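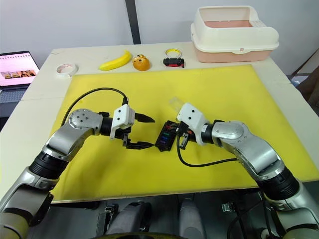

The yellow board on its white table.

I'd been on Bralton town council for two years before I learned to read a register of interests, and I only learned because Dalia Rätsep made me. She rang at teatime, while I had a pan of beans on, and said, "Have you looked at page 28?"

I hadn't looked at page one, if I'm truthful. I'd filled in my own form with "allotment, half share" and thought no more of it.

Page 28 was Liis Jankauskaitė's. Liis ran planning, and she ran it well, and she'd once driven me home in the snow when the buses packed up (I mention this so you know I wasn't keen on what came next). Her form said she owned a house and a caravan. It did not say she owned 2,292 shares in Wevon, who wanted to build on the old Fliltow depot and whose application she'd waved through in October.

"How do you know about the shares?" I said.

"Because she told me! At my own kitchen table. She was pleased with them, she thought I should get some."

The beans had caught by then. I scraped them onto toast anyway and ate them standing up, with Dalia still going on the loudspeaker about the vote and how she'd seconded it herself, like a fool.

I went round to see Liis that evening. I'm not brave, I just can't sleep on things. She opened the door in her gardening gloves and I came straight out with it on the step, Wevon, the form, all of it, far too loudly.

She took one glove off, then the other.

"It was £785," she said. "It was my sister's idea. I filled in the form before I bought them."

"You could've changed it, though."

"Yes," said Liis. She looked past me at the road. "Is Dalia in your car?"

She was, of course, slid right down in the passenger seat with her hood up.

"You'd better both come in," Liis said, and went to put the kettle on.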